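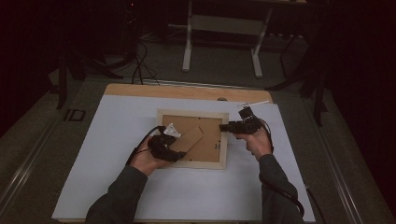 Hello all,

Thank you, Ghada, for the long answer. I put my replies between your paragraphs. I am sorry for the delay, the conversion of the old episodes took more time than I planned.

On the list, Ghada Harb wrote:

> We had the same problem with the Lurnel grippers when we moved from box packing to flat objects. The operators close the jaws too early, and then they push the object away from them. Did you try to begin with the picture frame face down? The edge is easier to find and the easel leg gives the policy something to look at.

Yes, all the frame episodes now begin face down, on the white sheet. We keep a hand-held gripper in each hand, and the person must touch both sides of the frame before any lifting. For the first 12 episodes of a session I ask the operator to go at half of the normal speed. After this they may find their own rhythm, but the order stays the same: left jaws to the left side, right jaws to the right side, wait, then close.

The waiting is important for us. Without it the two grippers close at different moments, and the learned policy copies this very faithfully. It closes the left one, the frame turns a little, and the right one catches only air.

> How do you cut the episodes? In our case the pause at the beginning was a bigger problem than the bad grasps. The policy learned to stand still.

I have the same fear about my own pause. At the moment I cut everything before the first contact, and I shorten the wait to a fixed length in the Stilto scripts. So the operator can wait as long as he likes, and the training file always shows the same short stop. I don't know if this is clean. The tracking stays continuous only if the hands really don't move in this time, and with some people they do move.

We have 2,941 episodes in total at this moment, but only 800 of them are with the frame. The others are with cloth and with trays, and I would like to keep them in the mix.

> Last thing, the cables. Please write how you lead them. Ours pulled on the wrist and one could see it in the trajectories.

One cable per gripper. On the right side it goes back along the forearm, and this works well. On the left it makes a curve over the wrist and goes away to the left, and here I still see a small drift when the arm is stretched far over the table. I tried a soft strap at the elbow – better, but the operators forget it after the break. If somebody has a wireless version of the Sipos tracker working with two hands at once, I would be very glad to read about it. In our lab it lost the second hand each time the arms crossed.

Now my own questions to the list:

1. Do you teach the opening of the easel leg as a separate task, or in one episode together with turning the frame? When I put them together, the episodes become long and people make mistakes near the end, and then I must throw away a good beginning.
2. When a grasp fails and the operator corrects it, do you keep the episode? I kept them until August, and after this I stopped. Now I think that it was maybe a wrong decision, as our policy doesn't know how to try again.
3. Has somebody compared hand-held recording with remote control of the real arms on the same object? We have 2 Lelline arms and I could record a small set with the leader handles, but it is slow work and I would like to know first if it is worth it.

I can share the cutting script with anyone who wants it. The comments in it are not all in English, but I will translate them if you ask.

Best regards,
Tamás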